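## The harbor under the barley field

If you've been reading this newsletter for a while, you know I get excited about mud. Well, this month I have a lot of mud to tell you about, because the team working at Gerley has found a harbor - a real working harbor, with mooring posts and a stone slipway - under a barley field that sits a good hour's walk from the nearest open water!

The story starts with a drainage ditch. The farm wanted it widened, the digger brought up a row of squared oak posts, and the work stopped that same afternoon. Everyone expected a fence line or maybe a small footbridge. Then the first test trench went down and the posts kept going, and going, and at the bottom of them was a layer of fine gray silt packed with river mussels. You don't get river mussels in a barley field unless there used to be a river in it.

So where did the river go? The Sultar still runs today, on the far side of the ridge, and old parish maps show it there as far back as the maps exist. The new cores tell a different story for earlier times. The channel once swung east in a wide loop, right past Gerley, and then at some point it cut through the neck of the loop and left the town sitting beside a long, slowly filling pond. Think what that must have meant for the people living there. Your whole living comes up the river on boats, and one wet spring the river picks another route.

Szymon Urbańczyk, who is running the dig, thinks the town fought back for a good while. His team has traced a hand-dug canal leading from the old slipway toward the new channel, and it was cleaned out at least 4 times. You can see each cleaning in the side of the trench as a crisp dark line (I have stood in that trench and I could have looked at those lines all day). After the last one, the silt just builds up, season after season, with leaves and hazelnut shells and a single child's shoe lying in it.

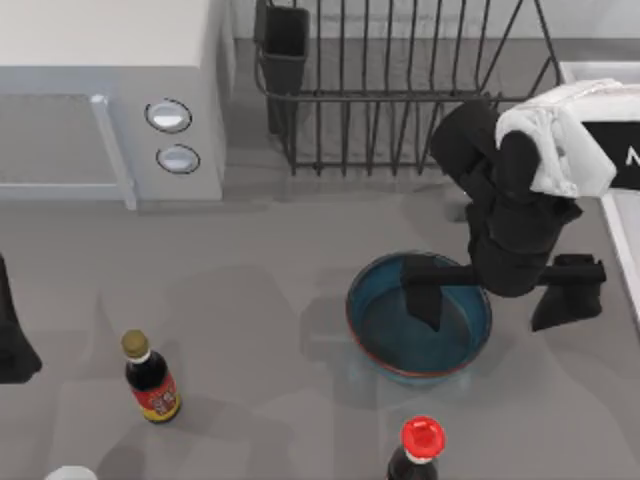

The finds are wonderful, and there are a lot of them. The count stood at 3029 catalogued pieces when I last asked, most of them pottery, and the pottery is where things get really interesting. A good share of it isn't local. The clay has tiny flecks of black volcanic grit, and the closest match is the kiln site at Lahlou, far to the south. Until now the books had Gerley down as a farming village that traded eggs and wool with its neighbors. Farming villages don't usually have crates of southern tableware stacked by the waterfront.

There are weights, too. Seven small lead ones came out of a single corner of a building near the slipway, and they make a proper graded set. Szymon is careful about calling the place a customs house, and I'll respect that, but somebody in that room was weighing things for a living!

What nobody has found yet is the other end of the trade. What was Gerley sending south? Salt is my guess. There are brine springs at Drever, an easy cart ride away, and the old track between the two is worn so deep into the hillside that you can walk it without seeing over the banks. The chemistry people have taken 43 soil samples from the floors of the waterfront buildings, and if salt was stored there in any quantity it should show up. Results are due in July, and I'll pass them on as soon as I'm allowed to.

If you want to read more, the interim report is being printed now, and our library will have two copies for members to borrow. It has a fold-out section drawing of the canal that is worth the trip by itself. The trenches will be covered over before the barley goes back in, so the report and the drawings are how most of us will get to know the place.

Next month: more from the salt track, plus the letters I didn't have room for in this one.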